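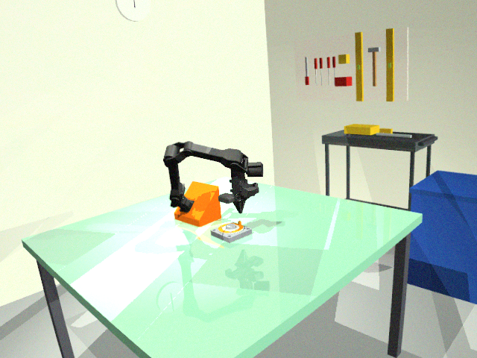

Teil II · Lernen in der Simulation

Kapitel 5
Was eine Erfolgsquote misst

Wer Arbeiten zum robotischen Greifen liest, stößt früh auf eine Zahl und spät auf die Bedingungen, unter denen sie zustande kam. Dieses Kapitel geht in umgekehrter Reihenfolge vor. Als Fallbeispiel dient die Versuchsreihe Altau von Ravindran Namboodiri und Subbarao Naidu: ein simulierter Arm auf einem Glastisch, darunter eine Platte mit einem runden, orange-weißen Aufsatz, an der Wand Schraubendreher und Wasserwaagen. Die Strategie wurde vollständig in gerenderten Szenen trainiert. Von 2.575 Versuchen werteten die Autoren 1.865 als gelungen.

Das klingt ordentlich. Die Frage ist nur, was »gelungen« heißt. Im Anhang des Berichts steht es: Gezählt wurde jeder Versuch, bei dem die Fingerspitzen dem Aufsatz näher als 12 Millimeter kamen. Ein Griff im üblichen Sinn des Wortes war dafür nicht verlangt, eine Drehung oder ein Anheben auch nicht. Wir halten das Kriterium für zulässig, den Titel der Arbeit (»Zuverlässige Manipulation«) dagegen für kühn.
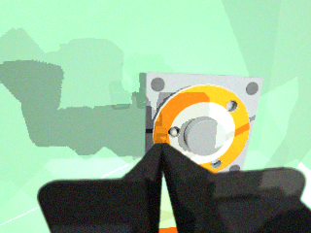
Hinzu kommt die Sache mit der Kamera am Handgelenk. Namboodiri und Naidu variierten Licht und Schattenwurf von Versuch zu Versuch und schließen daraus, die Strategie sei gegenüber der Beleuchtung robust. Gezeigt haben sie Robustheit gegenüber den Schatten ihres eigenen Renderers. Ob das für eine Werkhalle gilt, bleibt offen; eine Wiederholung am realen Arm, im Bericht für September angekündigt, lag uns bei Redaktionsschluss nicht vor.

Abschnitt 5.1 führt die Begriffe Erfolgskriterium und Abbruchbedingung ein. In 5.2 rechnen wir die Altau-Daten mit einem strengeren Kriterium nach, in 5.3 geht es um die Wahl der Vergleichsverfahren. Vorausgesetzt werden die Konfidenzintervalle aus Kapitel 2.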